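Marnham's first month on joint tablets

The vet put Marnham on a daily joint tablet in May, after his back legs went stiff on the stairs for the third time. He is a lurcher cross, 22 kilos. Cristian Sotelo at the Giraldo practice looked him over, bent each leg in turn and said his hips were worn but not bad. He didn't want to go straight to painkillers.

The brand we ended up with is Haltemik. It comes in a tub of 48 and he has one a day, so a tub lasts nearly seven weeks. I paid 22 pounds for it at the surgery. The tablets are meant to taste of chicken. Marnham took the first one politely, carried it to his bed and left it there. Since then it has gone in with a spoonful of wet food and he hasn't noticed.

For the first two weeks I saw no change at all. In the third he started getting on the sofa by himself again, though the weather had warmed up by then, so I can't say which of them did it. He is still slow first thing, and he still sits down halfway through a long walk and looks at me.

Yolanda Usuga next door has her old spaniel on Daluta, which is a powder you shake over the food. She likes it because there is nothing to spit out. A 700 gram bag costs her 61 pounds and she has to keep it somewhere dry or it clumps. I may try it when the tub is finished – Cristian says to leave a week between the two.

Things I've changed at home as well:

A rug at the bottom of the stairs, where he used to skid.

Two short walks instead of one long one. The first is at seven in the morning, before the road gets busy.

His bed moved away from the back door. It was draughty there and he never complained, but he sleeps longer now.

His vaccination card and the surgery's number kept together by the phone, so whoever is looking after him can find them.

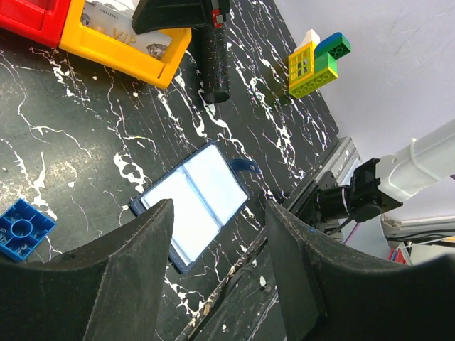

What I'll ask at the next check-up

Whether he should lose a kilo, and whether swimming would be any good for him. He hates water, so I'm half hoping for a no.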